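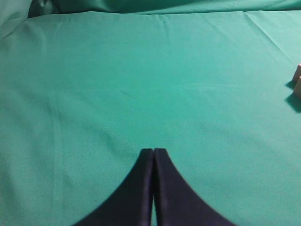
Green cloth laid over the bench top.

Bremow Makers' Forum – Workshop and Tooling – Fixing a lamp bracket to an uneven wall

Pommont_Workshop
Posted Tuesday, 09:14
Members are asked for their advice on mounting a folding lamp bracket beside a small lathe. The wall is old brick and is not flat. The bracket extends to 80 cm and sags at full reach. The present backing plate is held by 2 screws. Would a larger plate be sufficient?

evby43
Posted Tuesday, 10:02
A larger plate will help, but the fixings should be corrected first. Two screws are inadequate for that reach. I would recommend four, set well apart, with the upper pair carrying most of the load.

Sugden Tool Library
Posted Tuesday, 11:37
We must respectfully disagree. In our experience the sag generally begins at the first joint. Please check the pivot bolt for wear before drilling further holes in old brick. Our own bracket was cured with a new bolt and a pair of wide washers.

evby43
Posted Tuesday, 12:20
The pivot is worth checking, I accept. I would still not leave a lamp of any weight on two screws above a running machine.

Lathe_Secretary
Posted Tuesday, 13:05
May I ask what the lamp weighs? Neither suggestion can be judged without that figure.

Pommont_Workshop
Posted Tuesday, 16:48
The lamp and shade together come to just over 2 kg. The pivot bolt has now been removed and is visibly worn on one side. A replacement has been ordered. I also intend to fit a timber plate 50 cm long, packed behind to suit the brick – with four fixings, as advised.

Sugden Tool Library
Posted Tuesday, 17:10
That seems a sound arrangement, although we maintain that the bolt alone would have sufficed. Kindly use a locking nut.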